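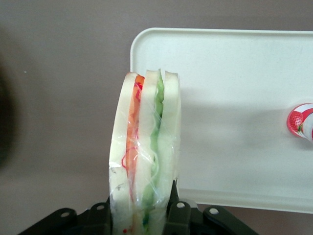 Brulbridge Social Club — Catering Subgroup
Minutes, Fri 2 October

Present: Liam Daly (chair), R. Bakalis, P. Dunham, J. Wolon (minutes)

1. Previous minutes
Accepted. R. Bakalis asked that "everyone was happy with the wraps" be struck out, as he wasn't.

2. Wrapped sandwiches
L. Daly proposed moving the Saturday lunch counter to triple-slice salad sandwiches on white, in clear printed wrap. P. Dunham asked what the third slice was for. L. Daly said it kept the two fillings apart. P. Dunham said she had never had a complaint about fillings touching and suspected it was a cheap way to make a sandwich look bigger.

R. Bakalis doubted the salad would hold up until 2 pm and wanted to know who would be eating them by then. No figures were available for August. L. Daly said he would look, as he also said last time.

The red squiggles on the wrap were discussed at more length than they deserved. J. Wolon thought they looked cheerful. P. Dunham said people want to see the filling and the date, and plain wrap would do. The supplier's minimum order is 2000 sheets — R. Bakalis would not support buying that many for a trial.

Agreed: trial of 16 sandwiches on one Saturday only, using sample wrap. Leftovers to be written down this time.

3. Counter fridge
Still noisy. L. Daly believes it is the shelf. Others do not. Quote of $562 for repair held over.

Action: L. Daly, August sales. P. Dunham, price of plain wrap.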